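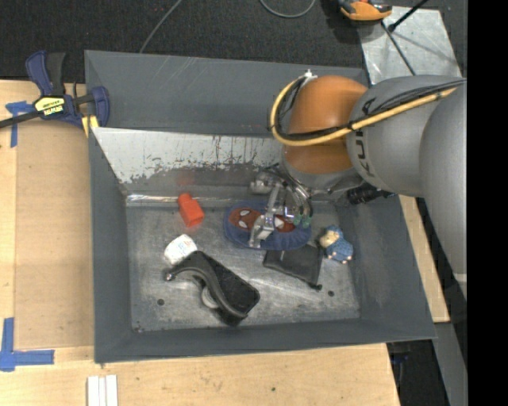
My first week at Ulau I got the joystick job, and I was so bad at it that Dzifa Eshun started eating her lunch at my desk just to watch. The work sounds easy. You sit in a room in one town, you move a robot arm over a metal bin in another town, and you pick stuff up so the arm can learn how a person does it. On Sunday I went for the blue thing with the Spider-Man faces on it, the one right beside the black drawstring pouch, and I hung over it with the gripper for so long that Dzifa finished a whole orange.

"It can't see you being scared," she said. "But it learns it anyway."

Which, great! Now I had that to think about. I'd already done 144 tries that shift, and every single one had my little wobble in it - left, right, left, then down. It's how I park. It's how I put a key in a door.

Korletey, who ran nights, loaded the new training at 9 p.m. and let the arm go by itself. I took my hands off the sticks and sat on them. The arm swung out over the bin, stopped, and went left, right, left.

Then down.

Dzifa stopped chewing. I felt my face get hot, like hearing my own voice on somebody's phone.

"Oh, it's you," she said. "It's totally you."

I put my coat on, and then I took it off again and asked Korletey if I could stay for 21 more.

Filed under: Short Fiction, Work Stories

More stories
The Kenwood Bus
3000 Spoons
Goodnight, Ploso

We use cookies to remember your reading settings. Accept | Manage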